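Club tour to Skaltolon, anyone going?

touchline40
Committee wants 617 a head for two friendlies in January. Are we a sports club or a travel agent?

Eseta
It's a reward for the season. The lads earned it.

touchline40
Did they? We lost both games to Dursun.

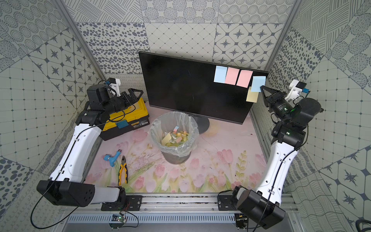 Screen off, sticky note on the right

hedgerow_end
Not convinced either. Who are we even playing? I've seen no fixture list.

Eseta
Esia have said yes to the first one.

hedgerow_end
Said yes, or said they'd think about it? Same was claimed last time.

touchline40
I'll pay when I see it in writing.

Eseta
Fine, more room on the bus for the rest of us.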